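白い天板のテーブル、輪じみとベタつきをどうにかしたいです

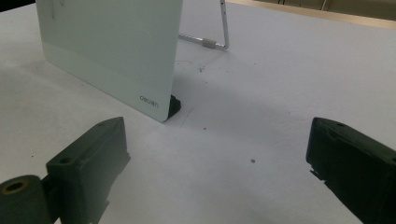 相談内容
投稿者:Albertina Paiva

はじめまして。知り合いから白いテーブルを譲ってもらいました。マットな仕上げで、部屋が明るくなってすごく気に入っているんですが、困ったことが二つあります。

一つめは、コーヒーカップの輪じみです。うちの子(11歳)がココアもしょっちゅうこぼすので、茶色っぽい輪があちこちにうっすら残っています。台所用の中性洗剤で拭いても、薄くなったような、なっていないような…。

二つめがベタつきです。夏のあいだは気にならなかったのに、11月に入って暖房をつけるようになってから、ひじを置くとぺたっとします。水拭きのあとはさらっとするのに、夕方にはまた元どおりです。

メラミンスポンジでこするといい、という記事を読んで買ってはきたものの、マットな面がそこだけテカテカになりそうで怖くて使えていません。重曹も家にあります。どちらから試すのがいいんでしょうか。天板の素材は分かりません。説明書もなくて、裏に「Kasel」というシールが貼ってあるだけです。

年末に親戚が来るので、12月21日までにはきれいにしておきたいです。よろしくお願いします!

Eduardo Bettencourt さんの回答

重曹でいけますよ。うちは全部重曹です。コンロも風呂もテーブルも。ふりかけてゴシゴシ、これで落ちなかったことないです。

Valbona Papadopoulos さんの回答

上の方には悪いんですが、マットな天板に重曹の粉をそのままかけてゴシゴシはやめたほうがいいと思います。私、前に住んでいた部屋の白い机でそれをやって、手のひらくらいの範囲だけ妙にツヤが出ちゃったんですよ。光の当たり方で丸見えで、引っ越すまでずっとその上に鍋敷きを置いてました(笑)。メラミンスポンジも細かく削って落とす道具なので、同じことになりかねません。どうしても使うなら脚に近い裏側とか、見えないところで試してからにしてくださいね。

で、ベタつきのほうから書きます。読んでいて気になったのは「水拭きのあとはさらっとする」というところです。私の場合は洗剤の残りが原因でした。中性洗剤で拭いたあとの二度拭き、ちゃんとやってます? 私は一回さっと拭いておしまいにしていて、薄い膜みたいに残った洗剤に手の脂やホコリがどんどんくっついていたんです。それからはこうしています。

ぬるま湯に中性洗剤を数滴たらして、布を固くしぼって拭く。
きれいなお湯だけの布で拭く。布はすすいで、これを三回。
乾いた布で水気を取る。

三回は面倒ですよね、分かります。でも一回だけの日と三回の日では、翌日のひじの感じが全然違うんです。布はマイクロファイバーより、着古した綿のTシャツを切ったもののほうが好みです。

輪じみは、コーヒーやココアの色がついただけなら、酸素系漂白剤を説明書きどおりに薄めて布に含ませ、しみの上に五分ほど置いてから、よく水拭きします。ただこれも素材しだいです。塗装した木だと塗膜が傷むかもしれないので、天板の端っこを見てみてください。別のテープみたいなものがぐるっと貼ってあれば、表面に樹脂のシートや化粧板を貼ったタイプの可能性が高いです。継ぎ目がなく角まで同じ色で塗られているなら、塗装かも。塗装っぽかったら漂白剤は見送って、中性洗剤を何日か続けるくらいにしておくのが安全だと思います。

塩素系は使わないでくださいね。白いから平気だと思いがちですけど、黄ばむことがあります。

Kvido Polák さんの回答

もう解決してるかもしれませんが、一応。

中古の家具なら、前の持ち主がワックスやツヤ出しを塗っていた可能性もありますよ。暖房をつけたらベタついてきた、というのが引っかかりました。うちのCarvalhoの棚がまさにそれで、ストーブに近い側だけペタペタでした。何を塗ったか聞けるなら、譲ってくれた方に聞くのが早いです。

ビニールのテーブルクロスやデスクマットを敷きっぱなしにしていませんか? あれも中の成分が移ってベタつくことがあるので、敷いているなら一度はがして様子を見てください。

輪じみについては、残ってしまったものは正直あきらめて、コースターを増やす派です。うちは16枚あります。家族は誰も使いませんが。

Albertina Paiva さんからのお礼

みなさんありがとうございます! 端を見たら、テープみたいなものがぐるっと貼ってありました。Valbonaさんのおっしゃるタイプみたいです。二度拭きはまったくしていませんでした…。昨日から三回拭きを始めて、今朝はひじがくっつきませんでした! 漂白剤は明日、目立たないところで試してみます。ワックスのことも、譲ってくれた人に聞いてみますね。ビニールのマットは子どもの席にずっと敷いていたので、さっきはがしました。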